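Bench Rules FAQ: Recording Robot Tasks at Boluteck

We wrote this page for everyone who books time with the arms, first-timers especially. Welcome! Good habits here make everybody's recordings better.

Do I need training before I start?
Yes, one short session with Tyra Nordin. You'll practice the stop button until your hand finds it without looking, which is more fun than it sounds.

How fast can the arm move?
Keep it at or under 30 percent of full speed for any new task. Ask Tyra if you want to go higher, and bring a few clean runs to show her.

Where can I stand?
Outside the floor line whenever the motors are on. The line sits 600 mm past the arm's full reach. If you need to fix something inside it, press stop first and say "going in" out loud.

What counts as one episode?
One task, start to finish, from a fresh layout. A missed grasp stays in the log. We love misses! Mark them "fail" and keep going. The Jolleo set has 466 episodes so far, and the failed ones are some of the most useful.

Can I use any object I like?
Nearly. No glass, no blades, nothing open that can spill. Food packs and fruit are great because they come in such different shapes, and the soft bags are a real workout for a gripper. Write each object on the task sheet.

How should I set up the top and the drawers?
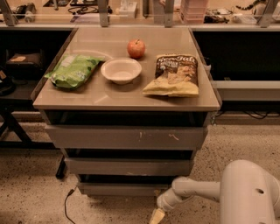

Chun-yin Tse
Bench Lead, Boluteck

Leave space between things so the gripper can come down on each one. A bag, a bowl, an apple and another bag in a loose row make a lovely mixed layout. Turn the bags at different angles between episodes. If drawers are part of the task, write down how far each is pulled out before you hit record. Check the floor for cables too, and keep your feet clear of them.

Who do I tell if something goes wrong?
Press stop, then message the Borov channel. Small bumps count. Please report those too, even if the arm looks fine.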